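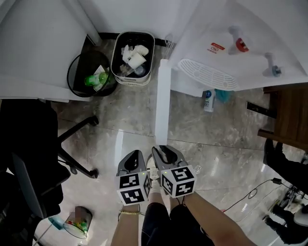 How often should the drip tray on a water dispenser be emptied?
Once a day in a small office, and again at closing time if the floor is busy. Wipe the slots with a damp cloth before the tray goes back in.

Unit 8 - Water point and waste

The water point in the handout has a hot tap with a red cap and a cold tap with a blue-gray cap. Wipe the cold side first, then the hot, and keep fingers off the spouts.

Two containers stand near the dispenser, a round black mesh wastebasket and a square white-and-gray bin. Mesh does not hold liquid, so line it. Bottles such as the green one go to recycling with the cap on - check for leftover drink first. Tissues go in general waste.

Marble tile: use a neutral cleaner only, no vinegar. Dry mop along the front of the dispenser at the end of the shift. Glossy stone gets slick with very little water on it.

Reading for next time: Plamer course book, page 54. Bring your shift sheet.

Jukirero Building Services Training - Room 321 - Back to top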